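6.3 First pick-up test

1. Set grip force to 40. The Lasteck sheet says up to 1000, and I don't believe it.
2. Start the slipper routine and keep one hand on the stop button.

Caution: tuck loose cables away from the wheels first. 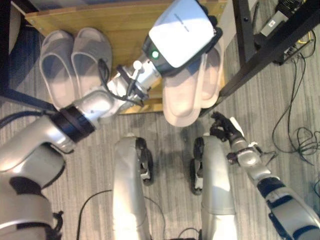 3. Run it 14 times before you trust it — one good grab proves very little.

Note: a green light on the gripper doesn't mean the grip is sound. Tug the load and check.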